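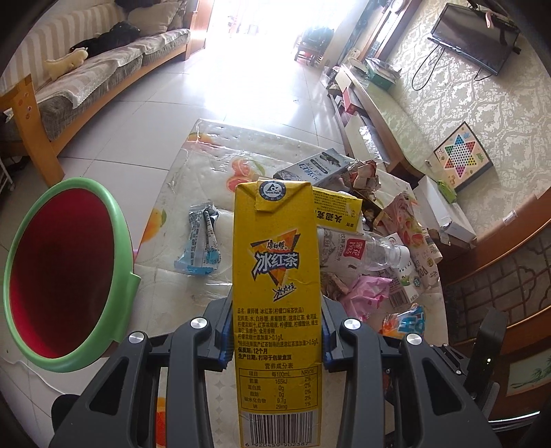

Iced tea carton (冰红茶), nutrition panel and barcode side.

# Sorting mixed table packaging for the Cikthorpe drop-off

Updated August 2021

This procedure covers the four kinds of packaging most households clear off a table: drink cartons, plastic bottles, thin printed boxes and snack wrappers. The Cikthorpe site takes the first three in separate bins. Wrappers go in general waste.

## What you need

- A Flivham crate with 2 dividers, or any three open boxes
- A trash bag
- Scissors
- A bowl holding at least 1450 ml of water

## 1. Clear the wrappers first

Crumpled film hides smaller items and sticks to anything damp. Open out each wrapper, shake the crumbs into the trash bag and drop the wrapper in after them. Foil-lined and plain film wrappers are treated the same. Paper wrappers with a shiny inner face also go in the bag.

## 2. Identify the cartons

Look at the folded top or the base for a packaging mark. The iced tea carton carries a round Tetra Pak emblem on the top fold. A carton with this mark is layered board and goes in the carton bin, never with paper.

Imported cartons are accepted. The language of the label makes no difference, and the barcode does not need to be removed.

## 3. Empty and flatten

1. Stand the carton upright and check the weight by hand. If liquid is left, pour it down the sink.
2. Rinse with a little water from the bowl. Sweet tea left inside will ferment within days in warm weather – the panel on this one lists 9.7g on one line and 165kJ per 100mL.
3. Pull the folded corners loose, top and bottom.
4. Press flat from the base upward.
5. Leave straws out. They go in the trash bag.

## 4. Bottles

Empty the bottle, squeeze it along its length and put the cap back on. Labels can stay. Cikthorpe accepts clear bottles in the Macedo bin; colored ones go in the bin beside it.

## 5. Printed boxes

Medicine boxes are recycled as thin card once empty. Take out the leaflet and any blister strips. The leaflet goes with paper. Blister strips go in the trash bag, and unused tablets go back to a pharmacy. Flatten the box along its glued seam.

## 6. Wipe the table

A plastic tablecloth can be wiped in place with a damp cloth. On a wrinkled cloth, work from the middle outward and lift the creases as you reach them, or syrup will collect in the folds.

## Crate limits

The Flivham crate holds 400 flattened small cartons. The larger Flovon crate holds 700 and is too heavy for one person when full. From October the site will no longer take cartons in tied bags – tip them in loose.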